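Chapter 6
Collecting Demonstrations with Hand-Held Grippers

Contributed by Blandine Jacquet and Aileen Cabrera

Chapter objectives

After studying this chapter, the reader should be able to explain why demonstrations are recorded with a tool held in the hand; describe the steps of a recording session from calibration to labeling; judge whether a recorded episode is fit for training; and interpret the results of the Pratatdale study, which is used throughout the chapter.

6.1 Introduction

Chapter 5 dealt with teleoperation, in which a person drives a robot arm from a distance and the motions of the arm are stored as training data. The method gives data that match the robot exactly, but it is slow. An operator must wait for the arm, stay within its reach, and work without any feeling of contact. In most laboratories the arm is also the most expensive item in the room, and only one person can use it at a time.

A second method removes the arm from the recording stage. The operator holds a gripper of the same shape as the one the robot will use and carries out the task by hand. A camera fixed to the tool records what lies in front of the fingers. The path of the tool through space is recovered later from the video, together with the width of the opening between the fingers at each moment. A policy is then trained to predict the next movement of the gripper from recent camera views.

The method rests on one assumption, which the student should keep in mind throughout the chapter: the view from the hand-held tool and the view from the robot's wrist must be close enough that a policy trained on the first will work on the second. Much of the practical advice in Sections 6.3 and 6.4 serves to protect this assumption.

6.2 The Pratatdale Study

The examples in this chapter come from a study of tabletop handling carried out at the Pratatdale laboratory, with a second group of operators at Hultow. The study asked how many demonstrations are needed before a policy can pick up a small rigid object from any position on a table, and whether it matters who records them.

Eight operators took part. None had used the tool before the study began. Each received a short period of instruction in March and then recorded episodes in sessions of no more than an hour. An episode was defined as one complete attempt, beginning with the fingers open and ending when the object had been released and the tool withdrawn. Operators were told to move at a comfortable speed and to complete an episode even if the first grasp was poor.

In total, 1,602 episodes were recorded. After the checks described in Section 6.4, 1,143 were kept for training. Loss on this scale is common in work of this kind and should be allowed for when a study is planned.

Two conditions are of special interest in the camera view. In the first, the fingers are apart and the surface between them can be seen. In the second, the fingers have closed on an object and the object covers much of the view. A policy must behave sensibly in both, and the training set must contain enough of each.
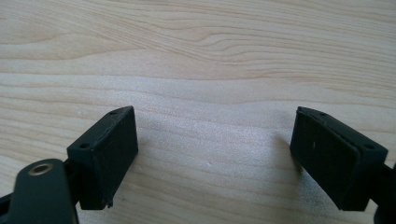
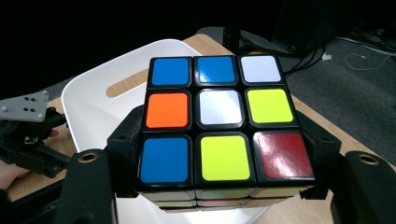

Figure 6.1 Views from the hand-held gripper. First: fingers open over the wooden tabletop. Second: a Rubik's cube held between the jaws.

6.3 Recording Procedure

6.3.1 Calibration

Every session starts with calibration. The operator opens the fingers fully, closes them fully, and repeats the motion several times while the camera records. The software developed for the study, named Todorova, uses this passage to relate the position of the fingers in the video to the true width of the opening. If a fingertip is replaced or a screw is tightened during a session, the calibration must be repeated.

6.3.2 Mapping the work area

The operator next carries the tool slowly across the work area without touching any object. This passage supplies the fixed points against which later motion is measured. A bare tabletop with little pattern offers few such points. The operator should therefore tilt the tool from time to time so that more distant parts of the room enter the view. Fast turns should be avoided, as blurred images are of little use for tracking.

6.3.3 Recording episodes

The operator places the object, returns the tool to a starting position, and begins. Starting positions should vary in height and direction. A common fault among new operators is to begin every episode directly over the object, which teaches the policy nothing about how to approach from the side.

The fingers should close in one steady movement. Operators who close, open slightly, and close again produce episodes that look successful but train a hesitant policy. In the Pratatdale study this habit was corrected by having operators review their own recordings at the end of the first session.

6.4 Checking and Filtering

Three checks were applied to each episode. The first concerned tracking. If the recovered path contained a jump that no human arm could make, the episode was removed. The second concerned finger width, which had to be known from the first image to the last. The third was a visual review by a person who had not recorded the episode.

The reviewer assigned one of two labels, "clean" or "recovered." A recovered episode is one in which the operator made an error and then corrected it without stopping. Of the episodes kept, 453 carried this label. Earlier practice at Hultow had been to discard such material. Jacquet and Cabrera argued for keeping it, on the grounds that a robot will also make errors and must have seen how they are put right.

6.5 Results

Policies were trained with and without the recovered episodes and then tested on an arm at Ultgate, a site where no training data had been recorded. The policy trained on the full set was the more reliable of the two. The difference was small when the object lay in the open and much larger when the first grasp failed. In those trials, the policy trained only on clean episodes often closed the fingers on nothing and continued as though the object were held.

The number of operators also mattered. A policy trained on the work of one person performed well from that person's usual starting positions and poorly elsewhere. Adding episodes from a second operator improved performance more than adding the same number from the first. Section 6.6 considers how far this finding can be extended to soft or irregular objects, for which the width of the opening is a less certain guide to the state of the grasp.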